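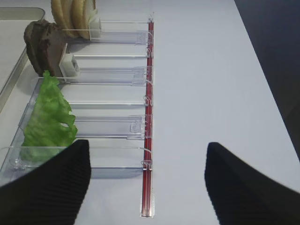 Bun, patty and lettuce waiting in the rack, with the gripper close by.

Rules for robot kitchens: who checks the checklist?
2/17/26

The Mesidstead draft code for automated food assembly came out last week, and I've now read it through twice. It has 19 clauses. Only 3 of them deal with cleaning, and one of those says surfaces should be kept "suitable". Suitable for what, and in whose opinion?

The burger cell is the usual test case for this sort of thing, and Jonum's version is the one the drafters keep pointing to. The code is pretty good on guarding and emergency stops. It has much less to say about the gripper fingers. Ribbed tips hold a bun nicely, but ribs also hold grease, and I'd like a written wipe-down interval instead of the phrase "as required".
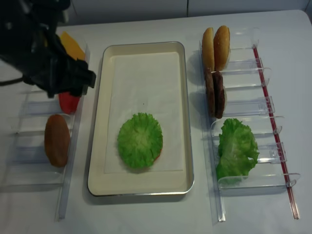

Lettuce on the lined tray, ingredient racks to either side.

Allergens get even less space. Clause 10 lets one gripper handle cheese, meat and bread in the same run if the operator has "considered" cross-contact. A cook at a counter would be told to change gloves. I can't see why a machine should get the softer rule, and the notes from Zarei that came with the draft don't offer a reason.

Then there's the pass mark. A cell meets the code if it gets through 80 assemblies without someone stepping in. Nothing is said about food left standing in the racks while that goes on, or who writes down the temperature.

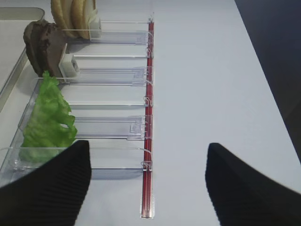

Treklow wrote in to say I'm being too hard on a first draft, and that a clause on rack holding times is promised for the September revision. Maybe so. I've read a lot of promised clauses, and I'd still hold off quoting this one in a purchase contract.

2 comments | 10 shares
We use cookies to remember your newsletter settings. Manage cookies
Contact us | Unsubscribe | Back to top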